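Doldale Neighbors Help Board
Local Government & Courts

Can I speak at the hearing on our county judge appointment if I'm not with any group?
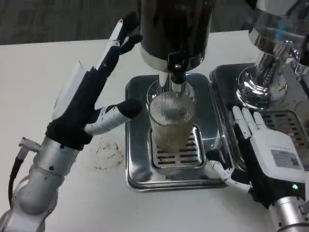
Posted by Assunta Caputo
Saturday, July 27, 2019

Hello everyone, and thank you in advance for reading, I know I go on a bit. The governor has named Killian Barbier to the open seat on our county court, and the nominating panel is taking public comment before it votes in October. I have strong feelings about it. He was the attorney for the landlords in the Cordier Street evictions, and I lived on Cordier Street for a good part of my life, so you can imagine. My niece says to write a letter and leave it at that, and my neighbor says letters go in a drawer and you have to show up in person. We went back and forth on this for most of a morning, over more coffee than was good for either of us, and I mean the ordinary kind from a pot, none of your stainless-steel beverage machines standing two to a white table. By the end we had both forgotten which side we started on! So my question is whether a regular person can sign up to speak, or whether those slots all go to the bar association and the civil rights groups and so forth. I called the number on the notice and got a recording. I also want to know if I'm allowed to bring up the evictions at all, or if they will cut me off and tell me it isn't relevant. I'm not a lawyer and I don't want to embarrass myself or hurt the case the tenants' groups are making.

Solange Courtois

Hi Assunta! Yes, you can, and please do. I spoke at the last one of these, the Drullovitz nomination, and I was there purely as myself, a retired school secretary with a folded piece of paper. What you need is the speaker card. You can mail it in ahead of time or fill one out at the door, but if you wait for the door you will be near the bottom of the list, and last time they stopped taking names at 86. Mail it early. There is a line on the card that says "organization" and you can leave it blank - I did, and the clerk took it without a word.

You get three minutes. It sounds like nothing, and then you stand up there and it feels like a whole afternoon. I'd write it out and read it to somebody at home with a kitchen timer going. Mine ran five the first time I tried it and I had to take out a story about my brother that I was very fond of.

As for the evictions, you can certainly bring them up, but I would be a little careful how. A lawyer represents whoever hires him, and the panel members have all heard people say "he defended so-and-so" and they tend to nod and look at their papers. They paid much more attention to people who talked about how the nominee behaved. Was he rude to tenants in the hallway? Did he say something in open court, or write something in the newspaper, about what he thinks the law ought to be? If you saw or heard it yourself, say so, and say when. If you only heard about it from a neighbor, ask the neighbor to sign up too.

And send the letter as well! Your niece and your neighbor are both right. The letter can be as long as you please and it goes into the record with the rest. Mine was two pages, front and back, and I got a nice card acknowledging it.

Odair Seixas

waste of time, they vote how the governor wants. they had 190 letters against Drullovitz and he's sitting up there now. call your state senator instead

Eugénie Vasseur

I'd like to put in a kind word for the panel, having sat through a good many of their meetings. Odair is right that the last vote didn't go the way the letters did, but two members changed their minds during that process and said so aloud, and both of them mentioned the public comments. It doesn't always tip things. It does go on the record, and the state senators get a copy of that record before confirmation, so you would be reaching your senator either way.

A few practical things Solange didn't mention. The hearing room is upstairs in the old courthouse and the elevator is slow, so allow yourself time if stairs are hard on you. If you are nervous about speaking, the rules let someone else read your statement as long as you are in the room. Bring a spare copy for the clerk - they do ask for one. And no clapping or booing, from either side, or the chair will clear the back rows. I have seen it done, and over a very small amount of booing.

Good luck, Assunta. If you see a woman in the second row with a large green bag, come and say hello.

More from Local Government & Courts
Who do I call about a jury summons sent to the wrong address?
Are county court retention elections always on the November ballot?
Trendeck zoning appeal: can renters sign the petition?
How to get a transcript from a public hearing

Get the week's new posts by email. Sign up for the Doldale Neighbors newsletter.

We use cookies to keep you signed in and to remember your settings. By continuing to use this site you agree to our cookie policy.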